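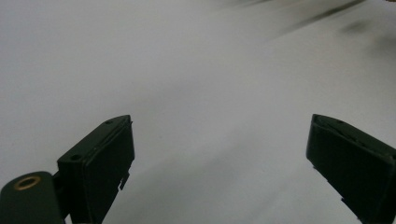 Grey-white

Grey-white is the everyday name for a family of very pale greys used on walls, tabletops, shelves, doors and other broad, flat surfaces in the home. It sits between a true white and a light grey, and the line on either side is a loose one, so that a colour sold as white in one shop may well be called grey in the next. Older names include stone white, skimmed white and, in the district of Odness, milk-and-ash, a phrase still heard there among people who learnt to paint from their parents.

The colour is usually thought of as plain, and it is plain, but anyone who has lived with a large expanse of it will know that it rarely looks the same from one end to the other. Much of what follows is about that habit of changing, and about how people have made use of it or tried to cure it.

Contents
1 Colour and light
2 History
3 Uses in the home
4 Mixing and matching
5 Care
6 See also

Colour and light

A grey-white is made by adding a small amount of black, or of black together with another colour, to a white base. A touch of blue gives a cool grey-white and a touch of yellow or red a warm one. The amounts are tiny, and a careless drip can turn a whole tin.

Because the colour is so pale, it takes up the light that falls on it very readily. A surface painted from a single tin can seem cooler and darker on the side away from the window and nearly white, with a little warmth in it, on the other. Light that comes from many directions at once, as on an overcast day, softens these changes into long, gentle slopes of tone. Lamplight makes them shorter and sharper. A curtain, a coloured rug or a neighbour's brick wall will all lend something to a pale surface close by, and many a householder has gone back to the shop to complain of a pink wall that was quite grey in the tin.

Shadows behave kindly on grey-white. On a brilliant white ground a shadow tends to look blue and rather hard, while on a grey-white it sinks in and keeps a soft edge. This is one of the reasons the colour has long been liked for rooms where people sit and read.

How shiny the surface is matters as well. A matt finish scatters the light and keeps the colour even, and it forgives small dents and ripples. A glossy finish gives back a blurred likeness of whatever stands near it, so that the colour can be hard to judge at all until one has walked to the other side of the room.

History

Limewash, the cheapest wall covering for many centuries, dries to a chalky white, and it was common practice to take the glare off it with soot or wood ash. The earliest written recipe from Odness is in a household book of 1756, which calls for sifted ash "as much as lies on a spoon" to each pail, and warns the reader to stir it until the arm is tired. The same page has a cure for hiccups and a list of hens.

Ash-tinted limewash had one great fault, in that no two pails ever matched. Painters at Nasside got round this by mixing enough for a whole house in one go, in a stone trough kept under wet sacking, and the word "troughed" is still used in those parts for anything that has been done properly from the start. Where a trough was not to be had, the joins between pails were put in the corners of the room, where the change of light would hide them — a piece of advice that holds good today.

Ready-mixed paints brought the colour indoors for good, and took it from walls on to furniture. The Hiebert colour card, printed for a small firm of paint makers of that name, offered 28 whites, most of which would now be called grey-whites. The names are charming and not much help. Gull, Barley Water and Sunday Cloth are so close together that even the firm's own staff are said to have gone by the numbers on the back. A later edition of the card ran to 40, and customers appear to have found this too many, for the one after it was shorter again.

Uses in the home

Grey-white is most at home on large, simple surfaces. On a tabletop or a worktop it shows up what has been put down on it, dark things especially, without tiring the eye as a bright white can. On a cupboard door it hides light finger marks a little better than white does, though not so well as a mid grey or a wood finish. On shelves it makes a quiet background for books and crockery.

It is often chosen for narrow hallways and north-facing rooms. Opinions differ about the second of these. A cool grey-white in a north-facing room can look decidedly chilly by the middle of winter, and many decorators would choose a warm one there and keep the cool shades for rooms that get the afternoon sun.

Smooth grey-white surfaces with no pattern at all have gone in and out of favour. They look well when they are new and clear, and they are easy to wipe, but they also show every scratch that goes deep enough to catch the light, and a speckled or grained surface will hide a good deal more.

Mixing and matching

Matching an old grey-white is a patient business. The usual way is to paint a piece of card, let it dry fully and hold it against the old surface in the morning and again in the evening. Wet paint is no guide, as most pale colours shift a little as they dry. The card should be held upright for a wall and laid flat for a table, for the same shade will look lighter lying down than standing up in most rooms lit from above.

In the Grurnoson workshops, where painted furniture is repaired, past matches are kept on wooden slips strung together by the corner. There are almost 300 of them, and visitors are sometimes allowed to look through them when the workshops open their doors in June.

Care

A soft cloth, warm water and a little washing-up liquid will deal with most marks. Scouring powders should be kept well away from painted surfaces, as they leave dull patches that show as darker smears when the light comes in low. Tea and turmeric are best wiped up straight away. Some pale paints yellow in rooms that get very little daylight, behind a wardrobe for instance, and may recover a bit once the furniture has been moved.

See also

Off-white
Limewash
Matt and gloss finishes
Milk-and-ash (Odness)
Hiebert colour card

This page was last edited on 30 December 2025.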